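Home Our Story What We Do Careers News Contact

About Dulalance

Dulalance started with 19 housekeepers and one van, making up rooms for guesthouses and small inns. We still make beds, a great many of them, and for the past while we have also been teaching machines to help. Our program is called Arthur, and it's the part of the company visitors ask about most, so we've let it take up most of this page.

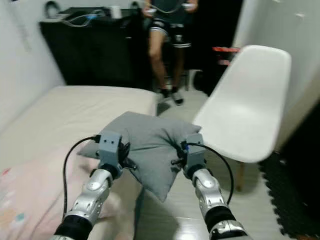 2 minute read

Arthur began with pillows. A housekeeper lifts, turns and sets down pillows all day long, and by late afternoon her shoulders know all about it. So that is the work we chose first, with a person on the controllers and a pair of arms doing the reaching, one cushion at a time (slowly, we'll admit, and with a good deal of patience from everyone!).
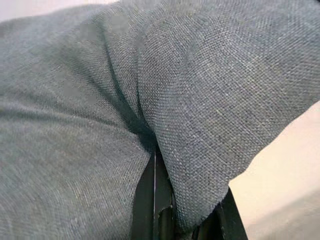 Zustow wrote to us from the morning crew that the lifting was never the part they'd miss, but that they wanted a say in which rooms changed first and what happened to their hours. It was a fair thing to ask, and the crew now goes over each change with us before it reaches the schedule. 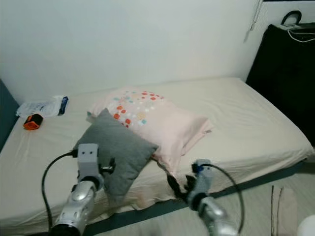
Hours stay as they were while people train, and the training is paid. Some of our housekeepers have taken to the controllers and like the change of pace, while others would much sooner keep their carts and their own floors, and we're glad to have them there. Our sister office, Zirnine, looks after the training, and almost 90 of our people have been through it so far.

If you'd like to come by, Saturday mornings are best.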